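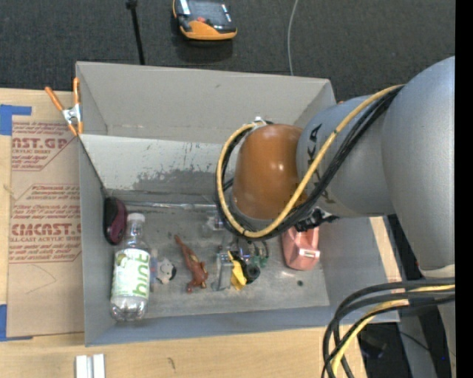 Bonnes pratiques en robotique de préhension : entretien avec Elvia Cuevas

Rubrique Normes et méthodes

Responsable du référentiel interne de l'institut Clollell, Elvia Cuevas a coordonné la rédaction du guide relatif aux postes de prélèvement d'objets en vrac, dont la deuxième édition est entrée en application en décembre. Le document compte 67 règles réparties en 5 chapitres. Il s'adresse aux laboratoires, aux intégrateurs et aux établissements d'enseignement disposant d'au moins un bras industriel.

La première édition, reconnaît Mme Cuevas, avait été conçue pour des lignes de production. « Nous avions transposé des exigences d'atelier à des équipes dont le poste de travail change plusieurs fois par mois. Les utilisateurs appliquaient ce qui leur convenait et laissaient le reste de côté. Il fallait reprendre le texte à partir des situations qu'ils rencontrent. »

Le groupe de rédaction s'est appuyé sur 438 fiches d'observation transmises par les sites partenaires, parmi lesquels le centre d'essais Ledesma et la société Kunon. Ces fiches portaient principalement sur la zone de prélèvement : fixation du bac, cheminement des câbles, nature des objets manipulés, état des surfaces.

Le chapitre consacré au bac est le plus développé. Le guide admet la fixation par pince à ressort pour les essais à vitesse réduite, à condition que la pince soit placée hors de l'enveloppe de mouvement du poignet et que sa position soit relevée dans le cahier de poste. « Une pince est une solution acceptable pendant une campagne courte, précise Mme Cuevas. Au-delà, nous demandons une fixation mécanique. La question que pose l'auditeur est simple : si le préhenseur accroche la paroi, qu'est-ce qui se déplace ? »

L'usure du fond et des parois n'est pas considérée comme un défaut en soi. Les rayures et les taches doivent en revanche être signalées lorsque le poste utilise un système de vision, car elles peuvent modifier la segmentation des objets. Le guide prévoit une image de référence du bac vide, renouvelée à chaque changement d'éclairage ou de contenant.

S'agissant des câbles, le texte impose une boucle de réserve au niveau du poignet, vérifiée à l'arrêt dans les positions extrêmes des axes. « C'est la règle 6, et c'est celle qui suscite le plus de questions, indique Mme Cuevas. Une boucle trop courte tire sur les connecteurs. Trop ample, elle descend dans le bac et balaie les objets. Nous n'avons pas fixé de longueur unique, les géométries sont trop différentes d'un bras à l'autre. Nous avons fixé une méthode de contrôle. »

Le choix des objets a donné lieu à de longs échanges. Plusieurs sites souhaitaient un jeu normalisé, identique pour tous. La version retenue demande un assortiment mêlant au moins une bouteille transparente, un objet souple, un contenant rigide et des pièces de petite taille, dont la liste est jointe au rapport d'essai. « Les bouteilles transparentes mettent en difficulté la plupart des capteurs de profondeur. Un taux de réussite publié sans la liste des objets n'a pas de valeur pour le lecteur », estime la coordinatrice.

Le guide traite également des abords du poste. Les plaques, chutes de matériau et outils posés sur le plan de travail doivent être retirés avant tout essai en mode automatique. Les appareils portatifs sont rangés dans un emplacement désigné. Mme Cuevas admet que cette disposition est la moins respectée. « Lors des visites, nous trouvons presque toujours quelque chose à proximité du bac. Nous ne sanctionnons pas, nous consignons l'écart et nous convenons d'un délai. »

Les établissements peuvent procéder à leur autoévaluation au moyen de Listik, le formulaire en ligne mis à disposition par l'institut. Les réponses restent confidentielles et ne donnent lieu à aucun classement. Un site peut demander une visite complémentaire s'il souhaite faire valider un aménagement non prévu par le texte.

Interrogée sur la suite des travaux, Mme Cuevas mentionne un projet d'annexe sur les postes partagés entre plusieurs équipes. « Les consignes se perdent au moment du passage de relais. Nous recueillons actuellement les cahiers de poste des sites volontaires, et la rédaction commencera lorsque nous en aurons reçu un nombre suffisant. »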